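Dyed nylon, and what we changed after the big December order

Hello again from the finishing room at Stutel. I was supposed to write about the new order form this time, but the form isn't ready (ask me again next month, or don't), and so many of you have written in about color that I'm handing the whole item over to dye.

Quick background for anyone who signed up recently. Most of what we ship is powder-bed nylon. It comes out of the machine white, we blast the loose powder off it, and if you've ticked a color on the order it goes in a hot dye bath for a while, gets rinsed, and dries on the racks by the back window. Black is by far the most popular, then the gray, then a dark blue that Ingvar Overgaard mixed for himself and that customers kept asking for until we gave up and put it on the list.

Now, the December order. A customer who makes display cases wanted 633 hinge covers, all black, all to sit side by side in long rows. Small part, simple shape, a nice job for the nylon. We nested them across two builds, because they wouldn't all go in one without packing the chamber tighter than I like. Both builds went fine. Both were measured and were well inside what we'd promised. I was feeling pretty good about the whole thing!

Then they were dyed, and I laid a handful from each build next to each other on the bench, and there it was. One lot was a good deep black. The other was black too, if you looked at it on its own, but beside the first it had a brownish cast, a bit like an old felt hat. Nobody would complain about one hinge cover like that. A long row with both kinds mixed through it would look like a bad set of teeth.

I'll admit my first thought was the dye. It usually is. You get to the end of a tin, somebody tops up the bath by eye, and the second load comes out thin. But the bath log was fine and both loads had the same time and the same temperature. Ingvar was the one who went and pulled the powder records, and the second build had been run with a lot more recycled powder than the first.
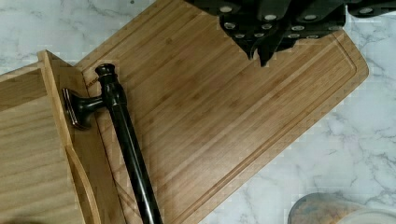

Does recycled powder really change the color of a dyed part?

It can, and more than most people expect. Nylon powder that has been through the machine a few times has spent hours just below its melting point, and it yellows a little with each trip. The surface also tends to come out slightly rougher, which changes how light bounces off it once it's dark. On a white part you may see a touch of cream. On a dyed part, you're putting the same dye over a different starting color and a different texture, so the result shifts.

We do blend used powder with fresh, like pretty much everyone who runs these machines. Throwing the old stuff out after every build would be wasteful and would push the prices up a lot. The blend normally stays within a band that I'd set by strength, though, and strength is more forgiving than color. You can swing the mix quite a way before a hinge cover gets any weaker in a way I can measure. Your eyes notice way earlier than the pull tester does.

So what did we do with the covers? We tried a second dip on a few of the brownish ones first. It helped some, and it also left them a shade too dark in the corners where the dye pools, so that was no good. In the end we reran the whole second build with the same blend as the first and ate the cost. The customer got them a few days late and was very decent about it. The brown ones are in a tub by my desk, and if anybody has a use for a whole lot of slightly rusty-looking hinge covers, you know where I am.

Here's what's different now. Every build gets its blend written on the traveler card, where the dye room can see it, and the nesting software stops us from splitting a color-matched order over builds with different blends. We use Kuraretti for nesting and I'd never touched that setting before. It was sitting in a menu under a name that made me think it was for metal! If you run Kuraretti in your own shop, it's worth poking through the batch rules some slow afternoon. Mine had been left on the factory defaults the entire time we'd owned it.

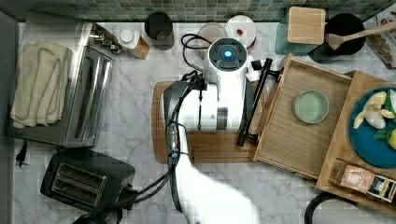
The other change is the test chips. We now tuck eight little chips into each build, spread through the height of the chamber, and dye one ahead of the parts. If the chip doesn't match the reference card, the parts wait. It takes a bit of room and a bit of somebody's morning, and I grumbled about it for the first week, but it has already caught one bad load. That one was the dye, by the way. I felt weirdly vindicated.

The chips have also taught me something about position. I always figured that parts from the middle of the chamber and parts from the edges would come out the same color as long as the powder was the same. They're close, but the ones right at the edge cool faster and they take the dye a tiny bit differently. You'd need to hold them together under the lamp to see it. For nearly every job it doesn't matter one bit. For a row of identical black covers it might, so on those jobs we leave the outer edge empty or fill it with something that's staying white.

Talking of the lamp – please, please check your color samples in the light where the part is going to live. I had a long back-and-forth with a customer last fall about a gray that looked green. It looked perfectly gray to me. It looked gray to Ingvar. We sent new samples, they looked green too. Finally she carried one out to the parking lot and wrote back that it was gray after all, and the trouble was the tubes over her desk. We had a good laugh about it, but that was a couple of weeks gone on both sides. If you're ordering anything where the shade matters, take the sample to a window, then to wherever the thing will be mounted, and look at it in both places before you tell us go.

A few other bits on color while I'm at it.

Dye goes in, paint goes on. Dyed nylon has color soaked into the outer skin, so light scratches don't usually show white. A deep gouge will. If your part is going to be drilled or tapped after it gets to you, tell us, and we'll dye it after the drilling if you can send it back, or talk you into putting the hole in the model. Put the hole in the model if you can. It's free.

Smoothing changes the shade. Vapor-smoothed parts look darker and richer than tumbled ones, even from the same bath. Don't mix the two finishes in one visible assembly unless you want the contrast.

Sunlight will get to it eventually. Black holds up pretty well, the blue less so, and the red we offered for a short while hardly at all (sorry to the person with the mailbox flag). For anything that's staying outdoors I'd go with a coating instead, and we can quote you for that. 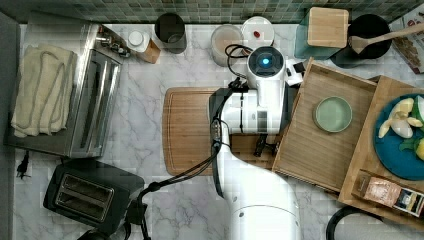 White arm over the marble counter, with the green tile behind.

I also wanted to say something about the new powder from Dremirska, since a few of you have asked whether we're switching. We've had a small drum of it in the shop and I've run it through the older machine. It's gray all the way through instead of white, so a scratch doesn't show and you can skip the dye altogether if gray is what you're after. It prints nicely. The fine text on my test plate came out crisper than I expected, and the thin walls didn't curl. What I don't know yet is how it behaves after it's been reused a lot, and after the hinge cover business I'm not going to promise anybody a matching reorder until I do. Ingvar is keeping a chip from every run in a muffin box with the dates on the back. When the box is full, I'll write it up for you.

It won't take our colors, obviously. You can dye it black, and the black is lovely, very even. Anything lighter just goes to mud.

One thing you can do that helps us a lot: say in the order notes if your parts have to match each other, and say if they have to match something you bought from us before. Those are two separate headaches. Matching within an order is easy now that we have the batch rule set up. Matching an old order means we dig out your reference chip and work toward it, and if you ordered before we started keeping chips, we'll need you to mail us one of the old parts. Any part will do as long as it hasn't been sitting on a dashboard.

For parts that go inside a housing where no one will ever look, leave the note blank. We'll put them wherever there's room in the chamber and you'll get them sooner.

The sample sets have been redone to go with all this. There's one for the tumbled finish and one for the smoothed, with eight chips on a ring, and each chip has the color name printed right into it so you can't mix them up once they come off. I spelled Sakai wrong on the first batch of blue ones (it's what Ingvar named the blue, and he did not let that slide). If yours says Sakia, keep it, the color is correct. I'm not reprinting them.

Sets go out with any order if you ask, or drop a line to the front desk and they'll mail you one. The dye room is closed the last week of the month while we replace the drain, so colored orders that come in late will ship after that. White parts go out as normal.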